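Nikolaidis Hall Association
Minutes of the Regular Meeting
April 15, 2020

Held by conference call. The hall remains closed to the public.

The chair called the meeting to order at 7:05 p.m. and asked members to mute their phones when not speaking. A quorum was present. Two members joined late because the dial-in code on the notice had two digits switched. The secretary will send out the right code again before the next call.

1. Approval of agenda

The agenda was approved with one change. The discussion of the roof was moved ahead of the discussion of the library, so that the member who had spoken with the roofers could leave the call early.

2. Minutes of the previous meeting

The minutes of the previous meeting were read. One correction: the boiler inspection was listed as passed. It was passed on condition that the relief valve be replaced. The valve has been replaced and the receipt is in the building folder. Minutes approved as corrected.

3. Closure of the hall

The hall has been closed since the middle of March. All rentals through the end of May have been canceled. Renters were offered a choice of a refund or a new date. Most took a new date. One renter asked for both a refund of the deposit and a hold on a Saturday in August. After discussion it was agreed that a hold can be kept without a deposit this year only, and that the hold will be dropped if another renter wants the same day and is ready to pay. The rental form will be changed to say so.

A member asked whether the kitchen could be used by one person at a time to cook for neighbors who are staying home. The chair said the insurance company had been asked and had not answered. Tabled until there is an answer in writing.

The heat has been set at 50 degrees. The water to the upstairs restroom is off. Members who have keys are asked not to stop in without telling the secretary first. The side door was found unlocked on two mornings. It is not known who left it that way. The lock sticks in damp weather and has to be turned past the point where it feels locked.

4. Finances

The report was emailed ahead of the call. There were no large expenses apart from the valve and the yearly insurance payment. Income from rentals for the spring will be close to nothing. The spring supper, normally the largest source of income after rentals, will not take place.

The unopened cases of coffee and paper goods bought for the supper cannot be returned. Moved and seconded that the coffee be given to the food pantry and the paper goods kept. Carried.

Dues notices will go out as usual. Moved and seconded that no late fee be charged this year. Carried, with one member opposed. The member opposed asked that the minutes show the objection was to deciding this so early in the year and that there was no objection to the idea itself.

5. Roof

Zirkora looked at the roof from the outside, with no one from the association inside the building. They found lifted shingles on the north side and a split in the flashing at the base of the chimney. The stain on the ceiling over the stage most likely comes from the flashing. Their price for the flashing alone is $600. They would rather do the whole north side at once and will send a separate price for that.

Several members felt that the flashing should be fixed now and the shingles left until rentals start again. One member asked whether the chimney is needed at all, as the stove it served was taken out years ago. The chair pointed out that the building dates from 1884 and that the county would have to be asked before any part of the outside was taken down. No one wanted to start on that this spring.

Moved and seconded to accept the price for the flashing, to be paid from the building fund. Carried. The work can be done from a ladder and does not need the hall to be open. A bucket has been put under the stain in the meantime and a member who lives close by will empty it after heavy rain.

6. Lending library

The library in the back room has been closed along with the rest of the hall. Roughly 40 books are out. Members agreed that no one should be asked to bring books back for now. The return box by the front step has been taped shut, and a sign has been put up, but books have been left on the step anyway. One bag was rained on. The three books that could be dried were kept and the rest thrown out.

The catalog is still on cards. Before the closure it had been agreed to copy the cards into a spreadsheet, and a member has taken the first two drawers home to begin. The member reported finishing A through D and asked what to do about books that have a card but have not been seen on the shelf in years. It was agreed to enter them with the word "missing" in the last column and to decide later. The member also asked for a ruling on whether authors are filed under "Mc" or "Mac." The cards do it both ways. It was agreed to type names the way they are spelled on the book and let the spreadsheet sort them.

7. Newsletter

The spring issue of Nustatura is late. The print shop is closed. It was suggested that the issue be sent by email, but a good number of members do not use email or do not read it. After a long discussion the following was agreed. The issue will be cut from eight pages to four. It will be emailed to those who have given an address. A member with a working printer at home will print copies for the others, and these will be mailed. The association will pay for toner and stamps.

The calendar page will be dropped, as there is nothing to put on it. The serial mystery story will continue, with its drawing. The recipe page stays. Members were asked to send in recipes that use canned or dry goods. Two lentil soups have been received and the editor would like something other than soup.

The editor asked that articles be sent in the body of an email and not as photographs of handwritten pages.

8. Garden

The plots behind the hall are outdoors and may be used. Rules for this season: one household at the plots at a time, bring your own tools, and do not use the shared shed. The hose will be left out on the hook. Those who need something from the shed should call ahead and it will be set outside for them.

Flukska, which supplied compost last year, is still making deliveries but will only drop the load at the edge of the parking lot. Last year's load was dropped across the path and it took most of a weekend to move. This time the spot will be marked with cones. Cost will be shared among plot holders as before.

Plot 7 has been given up. There is a waiting list of four. The first name on the list will be called this week.

The fence on the alley side has a gap at the bottom where rabbits get in. A member has leftover wire and will close the gap at no charge to the association.

9. Annual meeting

The bylaws call for the annual meeting to be held in June. It was agreed that a meeting in person in June is unlikely. The bylaws do not mention telephone meetings one way or the other. Moved and seconded to put the annual meeting off to August and to keep the present officers in place until then. Carried without objection. The notice will go in the newsletter and on the front door.

If August is not possible, ballots will be sent by mail. The secretary will find out what mailing to the full list would cost.

10. Other business

The piano tuner has been told not to come. The piano should stay covered.

A letter was received asking the association to give $1000 toward repainting the bandstand in the park. Members were in favor of the project but did not think the association could promise money this year. The secretary will write back to say that the request can be made again after the annual meeting.

A member asked whether the clock in the front hall is still running. It stopped when the power went out in March. It will be set when someone is next in the building.

There was a short discussion of whether to meet by video next time. Three members do not have a computer with a camera, and one has no internet service. The next meeting will again be by telephone, at the same time, on the third Wednesday of May.

11. Adjournment

Moved and seconded to adjourn. Carried. The call ended at 8:50 p.m.

Respectfully submitted,
Secretary, Nikolaidis Hall Association
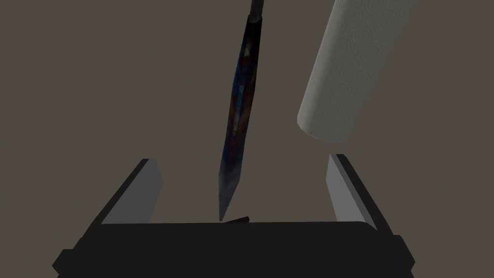

Corrections to these minutes should reach the secretary by phone or mail before the May call. The new dial-in code will be on the postcard that goes out with the newsletter.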